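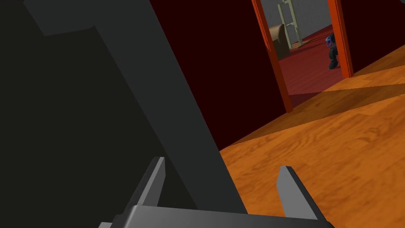 Gripper open, doorway ahead, Irdale house scene.

I have been rewriting our rules for simulated runs, a job I swore in February would take 2 evenings. It's August 2024. The old Jallham checklist had 947 lines and I suspect it was read once, by its author, who was me.

The new one has 6 rules. Rule one: stop at every doorway and check who is in the next room before the arm goes through. Yes, even in simulation. Bad habits travel well.

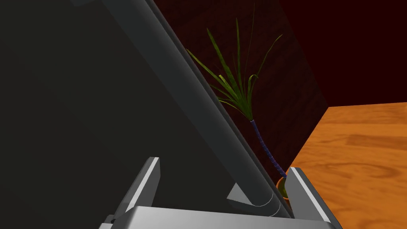 Rule two covers closing the gripper, and it's the one I get mail about. State the target before you close. Log the miss as a miss - we had 3,083 runs on file and a suspicious number were marked "partial success." Partial success at what, I'd like to know.

Rule three is still a draft.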